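Pendero to restore hand-drawn feature Drirummont for digital release

2020-10-07

Animation studio Pendero has begun a full restoration of Drirummont, the hand-drawn fantasy feature it acquired with the Baloyi library in June. The company confirmed the project in a technical note to distributors this week. The work covers picture, sound and titles, and will be carried out at its own facility.

The original camera negative survives in 4 reels. Three are in good condition. The last has shrunk enough that it cannot be run on a standard sprocketed scanner, and will be captured on a sprocketless transport at reduced speed.

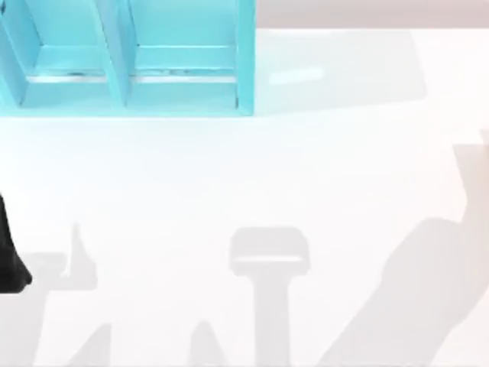
Scanning will be done at 4K, with each frame captured in three separate colour passes. According to the note, the existing home video master was made from a release print and has crushed shadows and a yellow cast through most of the night sequences. It will not be used as a colour reference. The restoration team will work from 2,900 painted cels and background sheets held in the Baloyi archive, which have been measured under controlled light.

“The paint gives us a target, but the paint was never what the audience saw,” said restoration supervisor Mpho Nkosi. “It was photographed through glass onto a particular stock, and that shifts the greens quite a bit. We have to model the stock as well.”

Grain will be retained. Dust and scratches are to be removed by software and then checked by hand, as automatic tools tend to mistake fast-moving line work for dirt. Nkosi said 900 shots had been flagged for manual review – mostly rain, sparks and the dragon's whiskers.

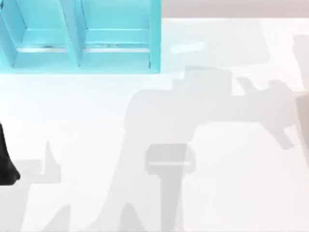

A turquoise shelf unit with two open compartments, computer render.

The soundtrack presents fewer problems. A magnetic master of the mono mix is complete, and separate dialogue and music elements have been found for almost 3 reels. Sound editor Ngọc Lâm will prepare a cleaned mono track as the default. No surround remix is planned. 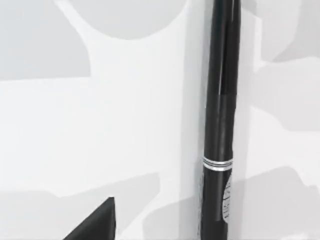
The opening titles will be rescanned from the negative and not rebuilt with modern type. French-language titles prepared for the Quebec release are also being scanned and will be offered as an alternate version.

Distribution will be handled by Deltus, which holds theatrical and streaming rights to the Baloyi library. Release dates and formats have not been set. Pendero said the original negative would go back into cold storage once scanning is finished.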